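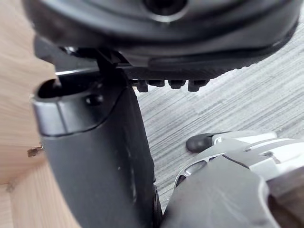 Clamport trial finds household robots can clear a table, but not yet run a laundry

A seven-week trial of robot arms on ordinary household and shop-floor chores has ended in Clamport with mixed results. The machines managed simple, repeated jobs to a standard the organizers called acceptable. They did poorly at work that involved soft, tangled or unfamiliar things, and in most tasks they remained well behind a person for speed.

The findings were released in November by the Sisodia Centre for Practical Automation, which ran the trial with the hardware retailer Vindia and the housing co-operative Flerkach. The Centre tested 30 chores in all. Half were drawn from the home and half from the shop floor, and each was chosen after interviews with people who do the work now.

"We were asked a plain question by our partners, namely whether a machine can do these chores yet," said Asabe Briggs, director of the Centre. "The answer depends on the chore. For a small number it is yes, with conditions. For the greater part it is no, and we would advise members of the public to treat claims to the contrary with care."

How the work was judged

Each chore was carried out first by a person with at least two years of experience in it, and then by a robot arm working without help. The robot was given the same starting point and the same instructions, so far as these could be put into a form it could use. Assessors recorded whether the job was finished, how long it took, whether anything was damaged, and whether somebody had to step in.

A job was marked as passed only if the assessor would have been content to leave the result as it stood. A shirt folded in the wrong place, or a shelf stocked with labels facing the wall, was marked as incomplete. The Centre said this rule was stricter than those used in many demonstrations, where a task may be counted as done once the object has been moved.

Assessors were also asked to note the condition of the room afterward. Scratches on table edges, chipped panels and marks on flooring were logged separately from damage to the goods being handled.

Results in the home

Among the household chores, the robots did best at putting rigid objects where they belonged. Placing cups on a rack, moving plastic containers from a counter to a shelf and sorting cutlery into a tray were all passed, although the cutlery had to be spread out beforehand. Wiping a flat tabletop was also passed, provided there was nothing on it.

Making a bed, folding mixed laundry, emptying a full dishwasher and cleaning a bathroom sink were not passed. In the laundry task, the arm could usually pick up a garment but had difficulty finding its corners. Socks were a particular problem, and pairing them was abandoned in the second week after repeated failures.

Pankaj Kandpal, who led the household tests, said the main limits were in touch and in judgment. "A person reaching into a basket knows at once whether they have one towel or two," he said. "The gripper often does not. It closes, it lifts, and it carries on with whatever it has. We saw a good deal of progress on this during the trial, but it is not settled."

He added that the time taken was a concern even where the result was good. A dish rack that an experienced person filled in two minutes could occupy the robot for half an hour. Some households may not mind, Mr. Kandpal said, if the work is done while they are out. Others would find the noise and the loss of the kitchen counter too great a cost.

Results on the shop floor

The shop-floor chores took place in a closed section of the Vindia store on the edge of town. They included facing up shelves, returning stray items to their bins, packing orders, breaking down cartons, pricing stock and sweeping aisles.

Returning boxed items to marked bins was the strongest result of the trial. The robot worked through the evening with few interruptions and placed nearly all of the goods correctly. Packing orders of a single boxed item was also passed. Orders that combined heavy and fragile goods were not, as the arm did not reliably put the heavier goods at the bottom.

Breaking down cartons was failed outright. The tape had to be cut by a member of staff, and the arm could not apply enough force to flatten the heavier boxes without slipping. Facing up shelves was passed for tins and failed for bagged goods, which tended to slump once released.

Trevor Dufour, who manages the Vindia store, said the company had no plan to reduce staff hours as a result of the trial. "The jobs it can do are the ones our people fit in between other jobs," he said. "They are putting a drill bit back while walking a customer to the right aisle. If a machine did that part overnight, it would be welcome. It would not replace the person walking the aisle."

Mr. Dufour said the store would consider a second trial limited to overnight returns. He noted that the space needed by the arm was larger than expected, and that two aisles had to be kept clear of displays for it to work safely.

Time spent on setting up and repair

The report gives a full chapter to the work done by people so that the robots could work at all. Bins were relabelled, lighting was changed and loose cables were moved. Fingertip pads were checked at the start of each session and replaced when worn. In several homes, rugs were taken up before testing began.

Kanchan Dhillon, the engineer responsible for maintenance, said this labour was easily overlooked. "When a chore is reported as done by a machine, we think it fair to report as well what was done for the machine," she said. "In some of the household tasks, the setting up took longer than the chore would have taken by hand."

Ms. Dhillon said that most stoppages were minor. The usual causes were a poor grip, an object rolling out of reach, or an arm halting because it had met something it did not expect. These were cleared by restarting the task. More serious faults required the session to be ended – a matter of inconvenience in a test, but a larger one for a household that had come to depend on the equipment.

Views of residents

Flerkach, which manages rental housing in the Clamport area, opened vacant units for the household tests and invited tenants to attend. Sushil Chaturvedi, who chairs its tenants' council, said the response was more favourable than he had expected, particularly among older residents and those with limited movement in their hands.

"Several of our members told us they would accept a slow machine if it was a dependable one," Mr. Chaturvedi said. "Being able to have something lifted from a low cupboard, at any hour, without waiting for a visit, is of real value to them. They were less interested in whether it could fold a fitted sheet."

He said tenants had also raised questions about privacy, the cost of repairs and who would be liable for damage to a rented unit. The council has asked that these be addressed before any equipment is placed in occupied homes. Flerkach has agreed to the request.

Recommendations

The Centre makes a number of recommendations. It asks suppliers to publish the rate at which a person must step in, along with the rate of success. It asks that tests be held in furnished rooms, with ordinary lighting and worn or mismatched goods. It also suggests that public funding be directed first to lifting and fetching tasks for people with disabilities, where the trial found the clearest need and a fair prospect of useful results.

It does not recommend the purchase of robot arms for general housework at this time. Retailers considering such equipment are advised to begin with a single task, carried out after closing, and to keep a full record of the staff time involved.

Ms. Briggs said the Centre would repeat the same 30 chores once the present round of equipment had been updated, using the same homes where possible. "The list will stay as it is, including the socks," she said. "A fixed list is the only way our partners will be able to judge whether there has been a change."

The full report, with the results for each chore, is available from the Sisodia Centre on request. Printed copies may be read at the Flerkach office during opening hours.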